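Section 4. Printing and Checking Your Label Sheets

The Cuvetti label program will tell you that any printer can do this job. Take that with some salt. We have set up the Julance stock system in enough back rooms to know that the printer is where most of the trouble starts, and the program gives you a cheerful green check mark either way.

Before you start

You need plain white label stock, a printer with a fresh cartridge, and a ruler. The starter kit includes a sheet of "premium" labels. They scan no better than the cheap ones in our trials, so use them up and don't reorder.

1. Open the label program and choose New Sheet.

2. Set the code type to Square. The Auto setting claims to pick the best type for your data. It picked the wrong one for Rosimeire Barros on a run of 162 labels, and she had to peel every one.

3. Set the code width to 40 mm. Smaller sizes are offered. See the note on size below.

4. Turn off Fit to Page, both in the program and in the printer's own window. The two settings do not talk to each other.

5. Print one page only. Measure a code with the ruler. If it is off by more than 1 mm, go back to step 4.

6. Scan every code on the test page from where you will really be standing.

CAUTION: Do not trust the on-screen preview scan. It reads the file, so it will pass a code that your printer has turned to mush.

Note on size. The box says the scanner reads codes "at any practical distance." We asked Brelville support what that meant and got a link to the box. Bigger codes cost you a little more label stock and save a lot of bending down.

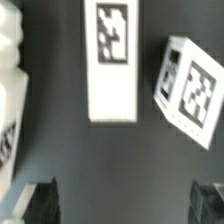
Note on margins. Each code needs a plain white border on all four sides. The program lets you shrink this to nothing to squeeze more onto a sheet, and calls it Eco Mode. Leave it off. Américo Figueiredo got 13 extra labels out of a pack that way and then typed most of them in by hand.

Note on glare. Glossy labels under a bright lamp can wash out. Tilt the scanner a little before you blame the label.

7. If the test page passes, print the full batch. Stop at 400 labels and let the printer rest, whatever its manual says about continuous use.

8. Stick labels on flat faces only. Corners and curves are "supported" according to the sales sheet. We have yet to see it work twice in a row.

9. Scan each label once more after it is stuck down, and save the list under File, Export.

CAUTION: Export before you close the program. Autosave keeps the layout but drops the numbers.

Steps last checked Sat 5 January against the current version. An update is promised for March, and Nipon Sriwong will redo this section if it shows up.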